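Pemholm Garment Steamer: Getting Started
Section 3. Filling, warming up and your first steam

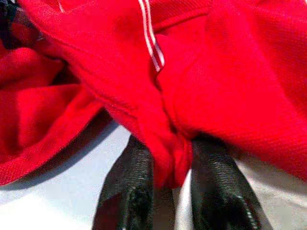 Before you begin
Do have a look at the care label first, even on clothes you have owned for years. Sports tops and anything with piping or printed stripes are happiest on the lower of the 2 settings (the Daltley model has only the one, so hold the head a bit further away).

1. Lift out the tank and fill it to the 500 ml line with cold tap water. If your water is hard, as ours is here, a bottle of the filtered sort will save you a lot of descaling later on.

2. Push the tank back until it clicks. It can be a little stiff when new, so don't be shy with it!

3. Plug in, switch on and wait for the light to stay green. Leave it 3 minutes if you have just refilled.

4. Point the head away from you and press the trigger until the spluttering stops.

5. Work from the collar down in long, slow strokes, pulling the cloth gently taut with your free hand well below the head.

Caution: steam scalds. Never treat clothes while somebody is wearing them, however late you are running.

Note: the hose swivels through 360 degrees, but please don't wind it round the base while warm.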